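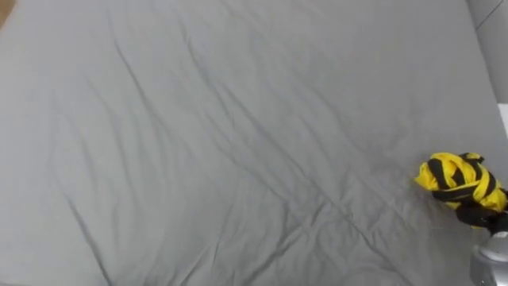
2 min read

Does the fine-tuning argument beg the question, or am I missing a step?

Posted by Danica Havlíček in Philosophy & Religion
571 views

Our reading group at the Losside library has been going through arguments for God, and in May we got to fine-tuning. The speaker said the constants of physics sit in such a narrow range that chance can't be taken seriously, so a designer is the better explanation. Most of the room nodded. I didn't, and I couldn't say why in a way that satisfied anyone.

My trouble is with the word "range". To call a value unlikely I need to know what other values were possible and how they were weighted. Where does that come from? We have one universe to look at. I asked and was told it was "obvious" that the numbers could have been different. I don't find it obvious at all. Is there a proper reply to this, or do people just move on?

I'm not after a conversion story in either direction, please.

2 replies

Sebastian

You've run into what's usually called the normalisation problem. If a constant could take any value from zero to infinity, and you treat every equal stretch as equally likely, the probabilities can't be made to add up to one. Any finite life-permitting range comes out at zero, however wide it is. That should bother a defender, as a very generous range would look just as "fine-tuned" as a tiny one.

The better defenders know this. One reply is to limit the comparison to values where our current physics still makes sense, which gives you a finite range. Another is to say the probability is about what a reasonable person should expect, and has nothing to do with how universes get produced. I think the second is the stronger of the two, but it asks you to imagine a reasonable person who knows all the physics except the value of the constant, and I'm not convinced anybody has a clear idea of what that person would expect.

I'd also be careful in the other direction. "We only have one universe" doesn't settle it. We give sensible odds on one-off events all the time. What we normally have in those cases is background knowledge, so ask your speaker what the background knowledge is meant to be here.

Iltano

its not begging the question its just probability. if you got dealt 13 spades you'd say the deck was rigged. same thing. look up the Drisesov lectures, he covers all this in part 8

Danica Havlíček

Thanks Sebastian, the bit about background knowledge is what I was fumbling for. Iltano, I know what's in a deck of cards, and that was my whole complaint. I'll try part 8 anyway.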